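# Chapter 2: What a Sample Can Tell You

Most claims about drinking water arrive as a single number. A town report says lead is "within limits," a filter company says its product removes nearly everything, and the reader is expected to nod. This chapter asks you to hold off on the nodding.

Take the case of Neltstead, a town of more than 500 homes. In July its water office tested 12 taps and declared the supply safe. The lab work was careful, and we have no quarrel with it. The trouble came earlier. All 12 taps were in newer buildings on the same side of town, and each had been run for 2 minutes before the bottle was filled. Flushing a tap clears out the water that has been sitting in the pipes overnight — the very water a family drinks first thing in the morning.

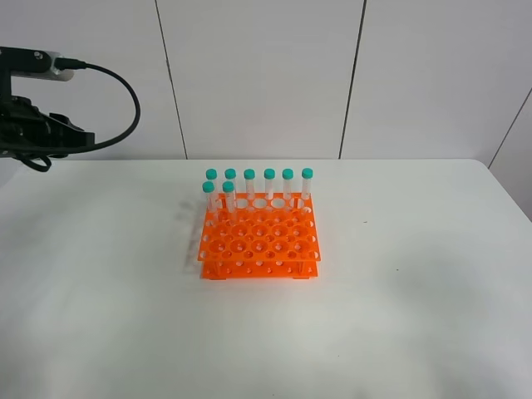 A reader of our first edition objected that small towns can't afford to test every house, and that a rough answer is better than none. The first half of that is fair. The second half depends on how the rough answer is used. If Neltstead had written "12 newer homes, flushed taps," people in the older streets could have judged for themselves. The report said "the town's water."

Compare Wusasura, where the office tested 30 taps picked by lot and asked residents to fill the bottles before using any other water. Its results looked worse. Were they worse? We doubt it can be settled from the two reports, and you should be wary of anyone who ranks the towns on that basis.

Before you read on, write down what you would need to know about a water sample before you trusted it. Keep the list. Section 2.1 begins with the question of who chooses the tap.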